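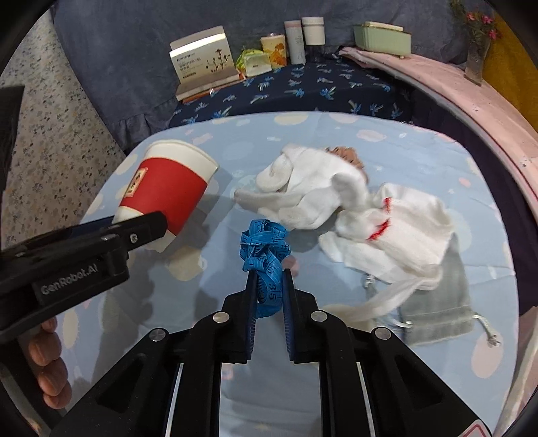
Light blue fabric: blue tape measure, paper cup with red band

Jul 6, 2025. Skate and blade bench, Kirnness rink workshop

Started with the goalie skates from Triltthorpe. Two pairs came in the same bag without labels, so I lost time to find out which pair was for which keeper. Hsiu-ying phoned their equipment manager and he knew it from the laces. Please, everybody, write the name on the masking tape inside the tongue before the bag goes on the shelf.

Profile check on pair A: the left blade is flat over the middle part, the right one has a small hollow just behind the toe. I think the right one was ground by hand somewhere else. I took it down in light passes, 18 in total, and looked at it against the template after every few. Now both sit the same on the glass plate. Pair B needed only sharpening, two passes each side and the stone.

Edge level was off again after I changed the wheel. The inside edge stood higher on all the first blades. I moved the holder down by half a turn and it came right, but this is the second time in the same month. Yu-ting thinks the lock nut is worn and I agree with her. New nut is written on the order list, together with two dressing diamonds.

Sticks. We continued the flex test with the old Prillen shafts. Same method as before: supports 60 cm apart, weight hung in the middle, read the bend after it stops moving. Shaft no. 522 bends clearly more than the others from this batch. I turned it over and did it again, and the result was the same. I could not find any crack with the lamp. There is a dull sound when I knock on it near the lower hand, so I would not give it back to a player. It is on the top rack with red tape on it.

The other shafts are fine to continue. The readings are in the green book, not in the computer yet. My handwriting of 1 and 7 is similar, so ask me if something looks strange.

Kwan helmets: the visor screws which they sent are too long for the junior model. They touch the foam inside. Hsiu-ying tried with a washer and it holds, but then the visor rattles. We wait for the shorter ones. Until then no visors on junior helmets from this workshop, also if a parent asks nicely.

Small things
The grinder filter was full, emptied and put back.
Oil for the blade stones is nearly finished, there is one small bottle behind the rivets.
Rivet press makes a noise when the handle comes up. Greased it, still makes the noise.

For the next session: enter the flex readings, do the steel for the under-14 group, and measure the spare goal net because the camp in August wants it on the small ice. Yu-ting has asked also if we can keep one hollow setting for all camp players. I would say yes for the skaters, but the goalies should stay separate. To be discussed with her when she is back from Triltthorpe with the second bag.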